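4. Billing Order and Later Publicity

4.1 Material

The sample consists of 900 episode credit records from eight live-action adventure series made for children and sold into syndication. The records were exported from the Climico listings archive in July and were not updated afterward. Each record gives the series, the production number of the episode, the order of the names in the opening titles, and the names in the closing roll. Air dates are present in most records but refer to the first transmission in the Morkby market, which in several cases came well after the original broadcast. For this reason all sequencing below uses production number.

A performer was included if credited in the opening titles of at least one season and again in any later season, whether in the opening titles or the closing roll. This rule produced 68 performers. Guest performers who returned under a different character name were excluded, as were suit and stunt performers with no separate voice or face credit. The second exclusion is a real loss. Masked characters in these series were commonly shared between an actor and one or more stunt performers, and the publicity that followed the character did not always go to the person who wore the costume. The archive gives no consistent way of separating the two, and we preferred a smaller sample to one built on guesses.

Spelling variants were merged by hand. Where two performers shared a surname and an initial, the production call sheets reprinted in fan club newsletters were used to tell them apart. Stage names were kept when the performer used them in the opening titles, even if a legal name appeared in the closing roll of the same episode.

4.2 Coding of billing changes

Billing changes were coded with the Đorđević scale, which assigns a value to each change of position between adjacent seasons. A move from the closing roll to the opening titles is scored highest. A move within the opening titles is scored by the number of places gained or lost, adjusted for the length of the title sequence. The adjustment matters here because casts in this genre turn over quickly, and a performer can rise two places when two colleagues leave, with no change of contract or screen time.

Three further decisions need to be stated. First, a final-position credit of the type "and" or "with" was treated as equal to second billing. This follows the usual practice in work on prime-time drama, although it is less certain that such credits carried the same weight in children's programming, where they were often given to the adult mentor character. Second, alphabetical sequences were coded as missing. Third, a character who changed costume or title during the run - the loss and return of a leadership role is a common plot device - was not coded as a billing change unless the credits changed with it. Story position and billing position are related in our data, but they move at different times, and the lag can run to most of a season.

Both coders worked from the same printed sheets. Disagreements were mostly confined to title sequences in which names appear over footage of several performers at once. These were settled by discussion, and the original codes were kept on file.

4.3 Publicity measure

Publicity after the end of a series was measured through two sources. The first was the program of the Gomomstead fan convention, which lists guests by day and by size of type. The second was the television pages of the Morkby press, searched by performer name and by series title. A mention was counted only if it identified the performer with the role. Cast lists printed next to broadcast schedules were left out, since their appearance depends on the repeat schedule and says little about the performer.

Of the performers in the sample, 58 appear in at least one of the two sources. The others appear in neither. We treat the absence as a value of zero in the main analysis and as missing in a second version. The direction of the results is the same in both.

Obituary notices were coded separately. They tend to name the role in the headline and the performer in the first sentence, and they often restore a role to prominence after a long period with no mentions at all. Including them in the main measure would have given a high publicity score to performers who received no coverage during their later working lives. We also found that notices give the length of a run less accurately than other articles do. A performer who left and returned is commonly described as having stayed throughout.

4.4 Results

Opening position in the first season is a weak guide to later publicity. The final position held is a better one, and the direction of movement is better still. Performers who moved from the closing roll to the opening titles are mentioned more often after the end of a series than performers who began in the opening titles and stayed at the same place. The pattern holds within most of the series taken one at a time, although the smaller casts allow no more than a rough comparison.

The effect is strongest for performers who joined after the first season. Latecomers were usually introduced through a story of several episodes, and those episodes were the ones most often selected for home video release. It is not possible to tell from credit records whether the later attention follows from billing, from the introductory story, or from the wider circulation of the tapes. All three are correlated. The video catalogs available to us list titles without sales.

Convention listings and press mentions do not agree closely. The Gomomstead programs favor performers who attended in an earlier year, and a repeat guest tends to be set in larger type whatever the original billing. Press mentions are less stable and cluster near the launch of a revival or sequel series. When a performer made a guest appearance in the sequel, the cluster is larger, and the article usually calls the performer by the color, rank, or title of the character.

A check was made on series length. Longer series offer more seasons in which billing can change, and also more episodes for repeat transmission. Dividing the Đorđević score by the number of season boundaries reduces the difference between risers and stayers without removing it.

4.5 Limits of the credit record

Credits record a negotiated result and omit the terms of the negotiation. Some performers accepted lower billing in return for fewer working days, and a drop in position may then mark a stronger bargaining hand. Syndicated prints add a separate problem. Title sequences were sometimes replaced when a package was resold, so that early episodes carry the names of a later cast. Climico marks such prints when the distributor reported the change, and marked prints were removed. Unreported replacements remain in the sample, and we have no estimate of their number.

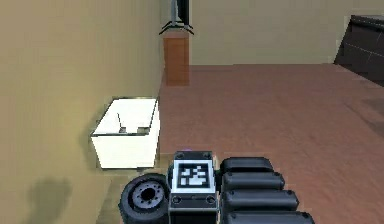
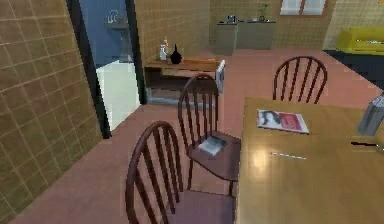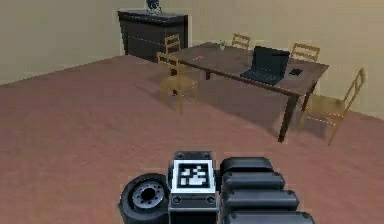
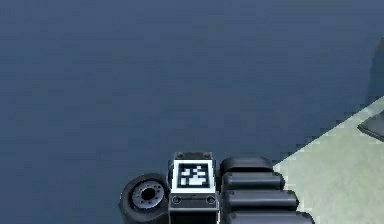
Figure 4. Computer-rendered views. The second includes a dining table with a red-covered magazine.

The coding sheets follow the order of the sections above, with one sheet per season. Alphabetical title sequences are flagged in the last column.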